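**Equipment planning: hand-held gripper kits, 4 Mar 2022**

The purchase request for the household textiles work goes to Ornero before the July budget closes. It covers hand-held two-jaw grippers, spare parts and storage. Torquil Chisholm is holding the draft and needs corrections from each site by return.

The request is for 20 complete grippers. Earlier drafts counted single units, which understated the need, as bed and bedding tasks are planned with one gripper per hand. Twenty units therefore equip ten operators, with no spares. Salcedo has asked for 6 more to cover repairs; these are listed as a separate line so they can be cut without reopening the main order.
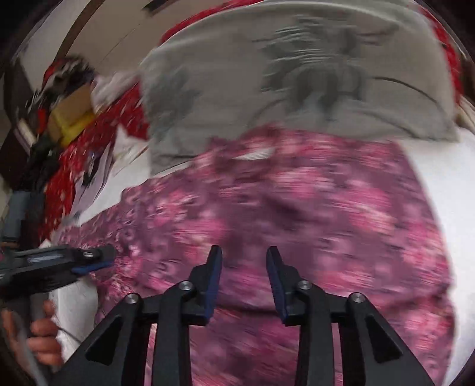 *Bedding task, floral cloth between the open jaws. A second gripper is held at left.*

Jaw pads are budgeted as consumables. The draft allows 126 pads, ordered loose in pairs from Trimik. Pivot screws go on the same line. Sites that have been taking screws from retired units should stop and report the shortage, or the usage figures will stay too low to plan from.

Zurnorine quoted three delivery dates for the arms. Only the last allows inspection of every unit before it ships, and the draft assumes that one. Storage needs are modest: one rigid case per pair, with cables coiled separately.

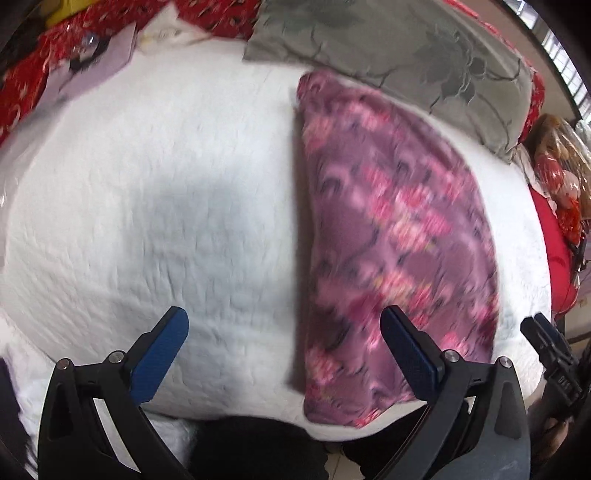

*Gripper open at the bedside, with floral pillow and white quilted bedspread.*

Pillows and quilts remain on the task list for the next period, so no change of jaw size is proposed. Wider jaws were priced and left out. Any site wanting them should send a task list and a unit count to Torquil.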